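Re: Husilholm assembly moving onshore – what do we know?
List: hardware-supply
Date: 14/09/2021

Hi all,

Sorry for the slow answer, been flat out with the quarter end. Quoting the original at the bottom because the archive threading is broken again.

Short version – yes, Husilholm is looking at bringing final assembly of the Treris handheld back here. No, it's not signed. The press piece made it sound like a done deal and it isn't.

Longer version, in no real order.

The work they're talking about is final assembly, test and pack-out. Boards still come in populated from overseas. So do the displays and the battery packs. If you were hoping for a local PCB line out of this, sorry, not on the table as far as I've heard. Enclosures might be done here, they've asked two moulders to quote. We're one of them so take everything I say with a grain of salt.

Cost. The figure going around is 55 dollars extra per unit. I've seen the sheet that number came from and it has the freight saving left out, and the duty on the finished goods left out too. Put those back in and the gap shrinks a fair bit. Still a gap. I can't post the sheet, please don't ask.

Labour. They'd start with 405 people over two shifts and go up from there if volumes hold. The 1179 in the newspaper is the old plant at its peak, when they were still winding their own transformers. Somebody grabbed the wrong line off the company history page I think. Worth correcting if you're talking to your local member, because they are all quoting the big one.

Lead times are the bit I'd worry about. Right now Tian does the lot under one roof, and if a screw is out of spec someone walks across the yard and gets another box. Here that screw is three weeks on the water or a very expensive courier. You need stock on the floor and stock costs money. The first-year plan I saw had almost no buffer in it. Told them so. They nodded.

Chip supply hasn't gone away either. Doesn't matter where you bolt the thing together if the power management part is on a 40-something week promise. We have had two pushouts since winter on a part that used to be on the shelf everywhere.

On the question about Trukia – they're the test fixture people, not a contract assembler. Easy to mix up, they share a loading dock with one. They'd supply the end-of-line testers wherever the work goes, so I wouldn't read much into them being at the meeting.

Tooling ownership. This one came up off-list from three different people so answering here. The moulds at Tian were paid for by Husilholm, but paid for and free to leave the building are seperate things. Read your agreement. Look for the clause about outstanding balances, and who pays for the crate. Ours (different customer, different product) took five months to get released, and one cavity had rust in it when it arrived.

What I'd do if you're a small supplier wanting in:

- Get on the vendor list now, the form is nine pages and they bounce it if you skip the insurance section.
- Have your quality cert current. Expired by a week counts as expired.
- Quote in both currencies. They ask for it later anyway.
- Don't quote on the launch volume alone, ask for the year two number in writing. They will say it's confidential. Ask again.
- If you need new tooling, get a deposit. Had a mate go under on this exact thing, different customer.

Timing, they told us a decision by the end of September. I'd add a month to that. Maybe more.

I'll post again when I hear somthing. If anyone has been through the state grant paperwork recently please reply to the list and not just to me – the new guidelines contradict themselves on whether leased equipment is eligible and the help line gave me two answers on the same morning.

Cheers

----- Original message -----
> Hi list,
>
> Saw the story about Husilholm building the Treris here
> instead of offshore. Is this real? We do cable looms and
> small subassemblies, 12 staff, and would love to quote.
>
> Article says 1179 jobs, seems like a lot for a handheld.
> Also says Trukia is the local partner, has anyone dealt
> with them?
>
> And what happens to the tooling at Tian, does it come
> over or do they cut new? The same article has retail going
> up to 1297 dollars if they move, can't see anyone paying
> that for the current model.
>
> Any pointers appreciated, on or off list.

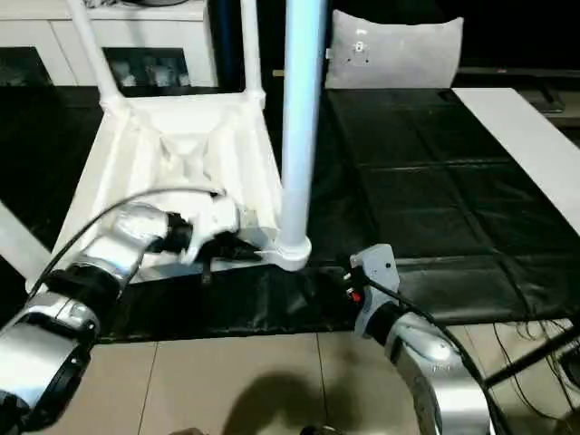 Other messages in this thread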